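4.2 Doblar pantalones vaqueros

Este apartado del manual del organizador Homier explica cómo doblar los vaqueros para los cajones Dunstead y para la balda alta Lekdale.

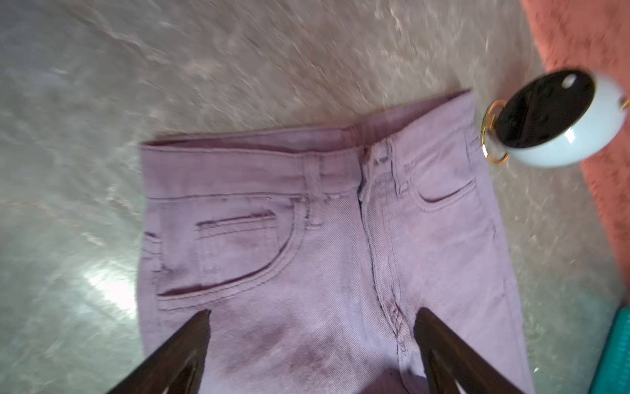
Antes de empezar, vacíe los bolsillos, incluido el pequeño de las monedas, y compruebe que la prenda está seca del todo. Trabaje sobre una superficie lisa y limpia, más larga que el pantalón.

1. Cierre la cremallera y abroche el botón.
2. Extienda el pantalón con la parte delantera hacia arriba y la cintura bien estirada.
3. Alise la tela con la palma, desde la cintura hacia los bajos. Repase la zona de la bragueta, donde suelen quedar arrugas.
4. Meta las bolsas de los bolsillos hacia dentro y déjelas planas.
5. Doble una pierna sobre la otra, haciendo coincidir las costuras exteriores.
6. Remeta el pico del tiro para que el borde quede recto.
7. Lleve los bajos hasta la cintura, sin tapar las trabillas.
8. Para el cajón, doble en tres y coloque la prenda de pie, con el pliegue hacia arriba. Para la balda, doble solo por la mitad y apile.

Nota: el separador central del cajón está a 358 mm del frente. Si el paquete no entra, deshaga el paso 8 y doble en cuatro – las tallas grandes lo necesitan casi siempre.

Nota: en los vaqueros de tonos claros, ponga una hoja de papel de seda entre prenda y prenda si va a guardarlos junto a otros oscuros. El papel Vandenberghe, referencia 227, viene ya cortado a la medida del cajón.

Precaución: no guarde el pantalón con el cinturón puesto. La hebilla marca la tela y puede rayar el fondo del cajón.

Precaución: no supere la línea de carga grabada en el lateral de la balda.

Para los pantalones de vestir, consulte el apartado 4.3.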